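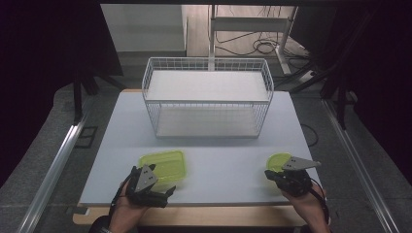

Anastasia Balaskas wrote in to say that her wire rack lasted a day and a half before it turned back into a heap, and could I please do the containers properly this time, lids and all. Fair enough. The last version of this page spent 600 words on choosing a rack and one line on filling it.

So, a second attempt. You need a two-level wire rack, the plastic food containers you own, and a flat surface with nothing else you're fond of on it.

## Before anything goes in the rack

1. Get every container out of the cupboard. Every one, including the ones behind the colander.
2. Put a lid on each. Try it, press the corners, move on. A lid that almost fits doesn't fit.
3. Anything left without a partner gets until the end of August to find one. I've kept a square lid since my days in Pludolthorpe in case its base turned up, and I can report that it hasn't.
4. Sort what remains by outline. Rectangular ones in one group, rounder ones in another. Color is no help at all if, like me, you once bought everything in lime green.
5. Wipe down the table and leave yourself a clear patch to work on. Pale tops show every crumb, so you may as well do it now.
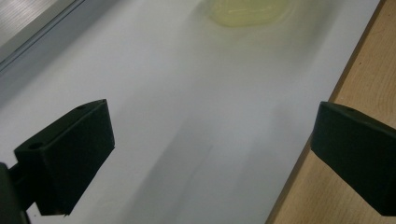 ## Filling the two levels

Set the rack at the back of the table with the open side up, and work from the front. Reaching over a rack to load it is how I lost a good jug.

- **Lower shelf:** the big rectangular containers, lids on, long side facing you. Slide them in flat – if you have to tilt one, it belongs somewhere else.
- **Upper shelf:** smaller and rounder ones. They roll about less if they're wedged against the wire.
- **Stacking:** two high, then stop. My neighbor in Rernbridge goes to 5 and lives with the noise.

Nesting them with the lids stored separately does save space. It also means standing in the kitchen at dinnertime holding a warm stew and a fistful of lids.

## Keeping it that way

Put clean containers back with their lids already on. If a new one arrives (takeout, birthday cake, somebody's leftovers), an old one leaves.

Give the shelves a wipe when they feel tacky, and take everything off first. I've tried wiping between the containers and it mostly rearranges the crumbs.

Updated 05/10/2023. Drawer dividers are next, once I've found the drawer.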